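Print this page
E-mail this to a friend

Open day at Stekdale, notes from a long March afternoon

Got there at 1:30, parking already full, had to leave the car behind the feed store and walk back along the ditch. Wet shoes the rest of the day. Sixteen stops on the visitor map this year and I made it to maybe half of them. Writing this up fast before I forget which room was which.

First the front hall. Coffee, name stickers, the usual table of flyers. Votura had the big booth by the doors with lunch boxes and drinking bottles, nice young guy, no prices on anything. I asked twice. He said the catalog would have them. Catalog did not have them. Isier across from him doing shelving for daycares and school kitchens, sturdy stuff, you could lean on it. Show price on the low unit was $228, which I wrote on my hand.

Then upstairs for the part I came for, the color and tableware rooms. Our play group has to replace all its cups before summer and I said I would look. The ones we have now are gray from the dishwasher and two are cracked. We also want something for the sorting corner, blocks or the like, soft enough to get thrown.

Room 4 is small, white walls, mats laid over the table, cups and foam blocks set out on the grid. Saimi Kemppainen was in charge up there, she does the color work at Stekdale and has for a long time I think. Talks quickly. I talk quickly too so we got a lot done. 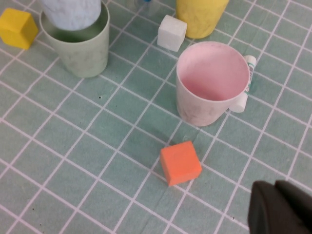
Cups for small kids are harder to pick than you'd think. Too shiny and they show every scratch by the second week, too dark and you can't see if there's juice left in the bottom. Saimi steered me toward the paler shades with a bit of pattern in them. The sage green tumbler has that faint speckle all over and I'd been thinking of it as kind of a dull color in the flyer, but next to a lemon-yellow block it looks good, quiet, easy to live with. Mustard yellow is mottled too. I liked that one less at first and more after ten minutes. She says speckle hides tooth marks. We'll see, our kids bite hard.

Asked about stacking. Ours jam together and somebody's always running them under the hot tap to get them apart. She said look at how much the side slopes, a wider mouth helps, and don't let the kids lean on the stack. Also don't stack them straight out of the wash. We do precisely that, every day. So maybe it isn't the cups' fault.

Prices. In the shop downstairs it's by the carton, 36 to a carton, one color per carton, no mixing. That's a problem for us. We'd want six of each color and we have one cupboard. I said so and she wrote it down, she told me they hear it a lot from the smaller groups. Possible split order with the library playgroup if I can get them to answer an e-mail.

Minimum for getting your own color made is 3,000 pieces. Ha. No.

The blocks now. Foam, edges soft, good size for a four year old's hand in my opinion. I asked about washing and got a long answer: cool water, squeeze, do not wring, stand them on a rack overnight. The white shows everything, according to her, so for a sorting corner skip the white or buy spares. I would skip it. A man behind me wanted to know if they float and she said go find a sink. He did go, never saw him come back.
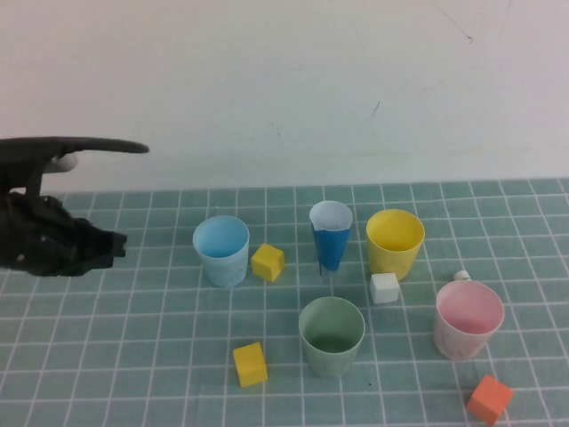 Other thing on my list was how many colors is too many. Last year we bought a set with eight and the little ones just gave up and dumped the lot on the floor. Saimi's view is start with three, well apart from each other, leave it a couple weeks, then add one. And don't put two blues in the first round. Makes sense when she says it. She also thinks cups and blocks should match by color for the youngest group, so the yellow block goes with the yellow cup and nobody has to explain the game to them. Older ones can have the mismatched set and argue about it.

Spent half an hour up there. Should of stayed longer but the last bus tour of the warehouse was 3:15 and I wanted to see it. Skip the warehouse. It's a warehouse. Cold, and the guide's microphone cut out by the loading doors so we all just nodded.

Şimşekoğlu had the room at the end of the hall, trays and bowls mostly, very pretty, heavier than I'd want for kids. Bought one tray for myself. They wrap everything beautifully, took forever, line out the door.

Food: soup and a roll in the canteen, fine. Pea soup. The cake was gone by 2 so if you want cake go early.

For whoever goes next year from our group:
- park at the school, not the feed store
- go upstairs first, the front hall can wait
- bring one of your own cups, I wish I had, to compare the size of the mouth and the hieght
- the shop takes cards but the canteen doesn't
- strollers are a pain, elevator is tiny

Still to do: e-mail the library people, ask Stekdale about half cartons, measure the cupboard. I think sage and mustard plus one of the light blues, if the group agrees. Flyers are in the bag on the hook by the door, take one, and please put the catalog back when your done with it.

Print this page
E-mail this to a friend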